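Why Does a Shelf Stay Up?

By Kiri Doolan
January
Reading time: 5 minutes

Look around the room you are in. There is probably a shelf in it somewhere. It might hold books, mugs, shoes or a pile of things you have been told to put away. A shelf is one of the simplest pieces of furniture there is, but it still has a job to do, and the job is harder than it looks.

Everything on a shelf is pulled down by gravity. A jar of jam pushes down on the board. The board pushes down on whatever is holding it, and that pushes down on the table or the floor. Engineers call this push a load. If every part can carry its load, the shelf stays where it is.

The board and the frames

Small shelves that stand on a table often have two kinds of parts. There is a flat board, where things are put, and there is a frame at each end. The frames hold the board up off the table, so there is room for more things underneath.

The board and the frames can be made of different materials. Wood is good for a board because it is stiff and fairly light, and many people like the colour of it. Metal is good for frames because a thin strip of metal can be very strong. Thin frames take up less space.

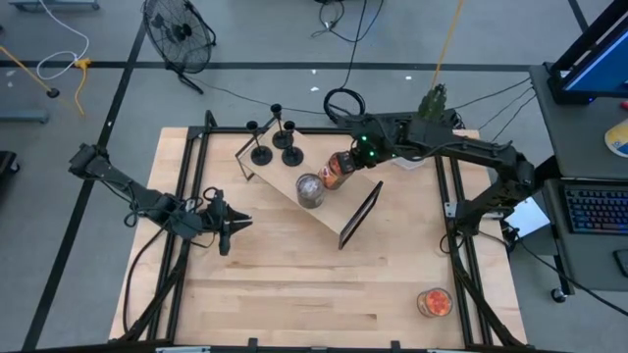 Both pictures show a small shelf with a light wooden board and black metal end frames.
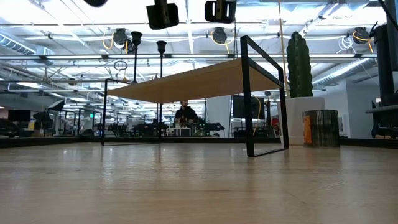 Why the frames have a bar at the bottom

A frame could just have two legs, like a pair of stilts. Adding a bar along the bottom joins the legs together, so they can't slide apart. The bar also rests along the table and spreads the load over a longer line. Two narrow feet would press harder on two little spots and could leave dents.

Tall things and short things

Candlesticks are tall and slim. If you bump one near the top, it can tip over. A round base at the bottom helps, and the wider the base is, the harder the candlestick is to knock down.

Jars are easier. Most of them are wide for their height, so they stay put. Glass jars are heavy, though, and they break if they fall. Put them down gently and keep them back from the front of the shelf.

A tall cactus in a pot can stand on the table beside a shelf. That gives it space to grow upwards, and you can water it without getting the board wet. Keep your fingers away from the spines.

Try it yourself

You will need a stiff ruler, two stacks of books the same height, and some coins.

1. Put the stacks a little way apart and lay the ruler across the top.
2. Place coins in the middle of the ruler, one at a time. Watch for the ruler to bend.
3. Take the coins off. Move the stacks closer together and try again.

The ruler bends less when the stacks are close. A long shelf sags more easily than a short one for the same reason, and it may need an extra support in the middle.

Contact Dovow Kids | Copyright Dovow | Back to top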